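Mersha Setlists

A collection of 600 setlists from small rock shows, typed up from paper. Most were taped to a monitor or a stage floor at some point, and a good number still had the tape on.

What's in it

One row per song, in the order the band wrote it down. Columns are show_id, month, band, position, title_as_written, title_clean, encore and notes. The file is a plain CSV in UTF-8. The separate bands file has 162 entries, several of which are the same four people after an argument.

title_as_written is sacred. If the singer wrote "SLOW ONE (sorry)", the column says SLOW ONE (sorry). title_clean is our best guess at the song's name on a record, and it is blank when there was no record or when we couldn't face listening to it again.

Where it came from

The bulk is from the Drirnis, a basement venue that kept its setlists in a beer crate behind the sound desk. Tredent, a rehearsal space with a small stage, gave us a second batch. The rest was mailed in by people who had been keeping a stranger's handwriting in a drawer for years and were relieved to hear there was a place for it.
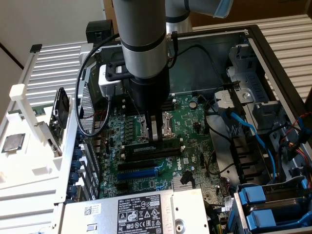 Each sheet was typed by one person and checked by another. Where the two disagreed about a word, both readings are in notes, separated by a slash. The longest such note concerns a song by Ullier that is called either "Motel Ice" or "Mostly Lice". The band has been asked and gave a third answer.

Known problems

A setlist is a plan. Bands skip songs, swap them, or play the hit early because the drummer has a ride home at 11. Don't use this to work out what was played.

October is badly overrepresented. The Drirnis crate got damp and the October stack was on top.

Encores are marked only when the paper has a line drawn across it. Some bands draw a line after every song, and for them the encore column is nonsense. We left it that way.

Cover songs are not flagged. There was a flag in version 4, and it started a long email thread about whether a cover with new words is a cover. Version 5 has no flag.

Using it

Any spreadsheet will open the file. If yours turns the band names into dates, import that column as text. For anything bigger, sort on show_id first and position second, or you will get a very modern arrangement of everything.

Free for any noncommercial use. Please credit Mersha Setlists and say which version you used. Corrections are welcome with a show_id and a photo of the sheet. Corrections based on having been there and remembering it clearly go in a separate folder.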